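Paying for Groceries on a Student Budget: A Comparison of Store Coupons, Loyalty Programs and Order Pickup in Tatdale

Final report, Consumer Economics project course
Submitted February 1, 2022

1. Purpose of the project

The project group was asked to select an ordinary household expense and to determine whether a student living off campus could lower it without changing what was bought. The group chose groceries. Rent and utilities in Tatdale are fixed by lease for most students, and transportation is covered by the campus bus pass. Food is the largest remaining expense over which a student has direct control.

The report compares three ways of saving at the two stores that students in Tatdale use most, Kason Market and Figueroa Foods. These are printed and digital coupons, the free loyalty program at each store, and ordering ahead for pickup through the Kekeck shopping app. Home delivery was left out of the comparison after the first planning meeting. The delivery area in Tatdale ends at the river, and a large share of student housing is on the far side of it.

2. Method

A shopping list of 40 items was drawn up from the receipts of the group members. The list includes dry goods, dairy, eggs, frozen vegetables, fresh produce, bread, cleaning supplies and a small number of personal care items. Meat was included in the form of chicken thighs and ground turkey only. Where a store brand was available, the store brand was priced; where it was not, the lowest-priced national brand of the same size was used.

The full list was priced at each store under four conditions: shelf price with no discount, shelf price with coupons, loyalty price, and loyalty price with coupons. The same list was then entered in the Kekeck app for pickup at each store, and the total shown before checkout was recorded. Sales tax was excluded throughout. Deposits on bottles were also excluded.

In addition, a short questionnaire was distributed in two residence areas and in the commuter lounge. It was returned by 43 students. The questionnaire asked where the respondent shopped, how often, whether the respondent held a loyalty account, and what had kept the respondent from using coupons.

3. Results

3.1 Coupons

Coupons produced the smallest savings of the methods tested. Most of the printed coupons available during the pricing period applied to name-brand packaged food, and the store brand remained cheaper after the coupon was applied. The exceptions were laundry detergent, yogurt and breakfast cereal. Kason Market accepts a manufacturer coupon and a store coupon on the same item, and the detergent coupon became worthwhile only when the two were combined. Figueroa Foods does not permit this.

Digital coupons required less effort than printed ones but had to be activated before checkout. Group members forgot to do so on more than one occasion, and those trips were priced again.

3.2 Loyalty programs

The loyalty programs lowered the total at both stores. At Figueroa Foods the reduction is taken directly from the shelf price, and the member price is printed on the shelf tag in smaller type beside the regular one. At Kason Market part of the benefit is given as points, which are converted to a credit on a later purchase. Points expire at the end of the following month. A student who shops at Kason Market only occasionally is therefore likely to lose some of them, and the group counted only the credit that was in fact redeemed.

Both programs are free and require a telephone number. Figueroa Foods also requires an email address and sends promotional messages to it daily unless the setting is changed.

3.3 Pickup through the app

Item prices in the Kekeck app matched the loyalty prices at Figueroa Foods. At Kason Market several produce items were priced higher in the app than in the store, and bananas were sold by the piece instead of by the pound. Pickup is free above a minimum order. Below the minimum, the fee removed any savings from the loyalty discount.

Substitutions were the main difficulty. When an item was out of stock, the replacement was usually a larger or more expensive product. The customer may refuse substitutions in advance, but the default setting allows them.

3.4 Questionnaire

Respondents most often gave lack of time as the reason for not using coupons, followed by uncertainty over which coupons could be combined. Several wrote that they did not know the stores offered digital coupons. Respondents who already used pickup said that it helped them avoid unplanned purchases. The group considers this a useful observation, although the project was not designed to measure it.

4. Limitations

Prices were collected over a short period and do not reflect seasonal changes in produce. The questionnaire was answered by students who chose to take part, and the responses cannot be taken to represent the student body. Travel cost was not included. Kason Market is on the bus line and Figueroa Foods is not.

5. Recommendations

The group recommends that students open a loyalty account at the store they visit most often and use it on every trip. Coupons should be checked for detergent, yogurt and cereal, and may otherwise be disregarded by students who buy store brands. Students using the app should turn substitutions off and combine orders with a roommate where this is needed to reach the minimum.

The group further recommends that the pricing be repeated in April, when both stores change their weekly specials to the spring schedule. The shopping list and the blank recording sheet have been left with the course office for use by a later group.
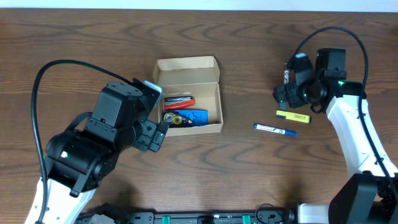 Requests for the full price tables should be sent to the course office. The tables are arranged by store and then by item, and the items appear in the same order as on the shopping list.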